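Small Table, Big Job: Tips for a Round Table That Is Also Your Desk

Written by Zixuan Long
Updated 6/26/23

Many of us live in one room and have one table. In the morning it is for breakfast, later it is an office, and in the evening it is again something else. I have lived like this since I moved to Gendinmont, and my table was almost never clear. After some time I found a few habits which help me, and I write them down for people with the same problem.

Start with the cable

A power strip is the most annoying thing on a small table, and also the one you need the most. Lay it flat, with the switch at the side where your hand can reach it. If the cable is too long, make loose loops with it. Do not wrap it tight around the strip, it is bad for the cable and you will only have to undo it. A piece of soft tape or an old hair band is enough to hold the loops. When you eat soup or pour tea, switch the strip off and put it on the floor or on a shelf. I forgot this one time in January and I don't wish to repeat it.

Tall things go to the back

Jars, tins and small boxes like to travel. You use one, you put it down near your elbow, and the next day you knock it over. I keep them in the back half of the table, in one loose row. On a round table there is no corner to push them into, so leave a hand's width before the far edge.

Check also that each lid is closed properly before you put the jar back. My neighbour Gu buys everything in square tins, because they stand closer together, and she is maybe right, but I like my round ones.

The closed laptop is not a shelf

I know, it is flat and it is there. But a tin on top of the laptop can scratch the lid, and when you want to work you must first move everything. Give the laptop its own place on one side of the table and try to keep it free. If you have stickers on the lid, wipe with a cloth which is only a little damp, and go from the middle of the sticker to the outside, or the edges will lift.

One book at a time

A thick paperback takes more space than you think. Keep out the one you are reading and put the others on the shelf. I lay mine flat at the left, because I write with the right hand.

The table before tidying, with the tin on the laptop and the power strip in front:

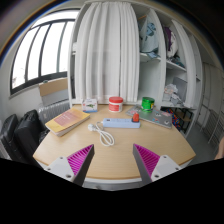
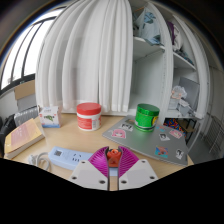
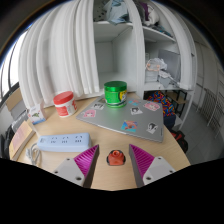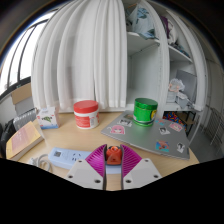
The order I follow is always the same. First the cable, then the jars and boxes, then the book, and the laptop at the end. It takes me 10 minutes if I don't stop to read something. For wiping the wood I use warm water with two drops of washing-up liquid, and then a dry cloth directly after. I tried the Prillov wood spray too, but it left my table a bit sticky – maybe I used too much.

Every 14 days I go through the boxes and tins and look at what is inside. If two are half empty and hold the same thing, I put them together and wash the spare one. Small tins are good for screws, tea bags or coins, so keep one or two, but please not all of them. I had a whole drawer.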